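Notes on Keeping a Shared Worktable in Order

I have been responsible for the upkeep of the second-floor workroom at Bendness for two years, and in November I undertook a full review of how its main table is used. The review was prompted by a request from the Utden group, who wished to reserve the table for 15 mornings and asked, quite reasonably, what they would find on it when they arrived. I was unable to give them a satisfactory answer.

The inventory I inherited runs to 221 entries. Many refer to items that left the building before my time, and several are entered twice under different names. My colleague Colm Dolan maintains that a list of this length is consulted only by the person who wrote it. I have come to share his view, and the present inventory stands at 58 entries, each with a shelf or a drawer beside its name.

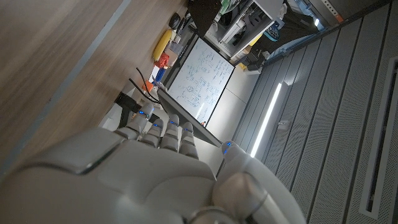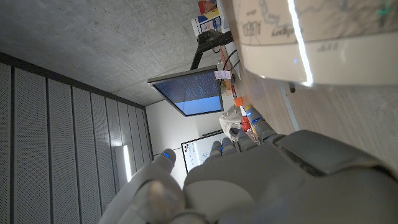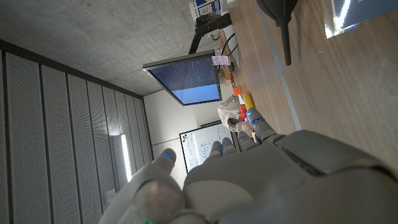 Under the former arrangement, every object on the table was to be returned to storage at the close of each session. The rule was observed for a short time and then set aside, as the same objects were needed again the next morning. I have therefore adopted a different principle, under which small items may remain out provided that they are kept along the far edge and the working area is left to whoever comes next. The row with the yellow, red and blue pieces in the first photograph follows this arrangement. Larger articles are a separate question. The white cylinder with the map design, seen in the second, takes up a good deal more room than a toy or a cup, and I have asked that such pieces be given a fixed position agreed upon in advance.

Cables remain the least satisfactory part of the room. The Doherty handbook, which we follow in most matters of furniture, recommends that all wiring be gathered beneath the tabletop and tied at each leg. We attempted this in the Plakutham annex and found that the monitor could no longer be turned toward the second chair. For the present I have permitted the cables in the workroom to hang, on the condition that they are kept clear of the floor.

Paper notes attached to equipment are to carry initials. Notes without initials will be removed at the end of the month and placed in the tray by the door, where they may be claimed. Handwriting on the whiteboard is exempt and should not be erased without first asking the person who wrote it.

The revised table plan has been sent to the Utden group, and I await their comments on the seating.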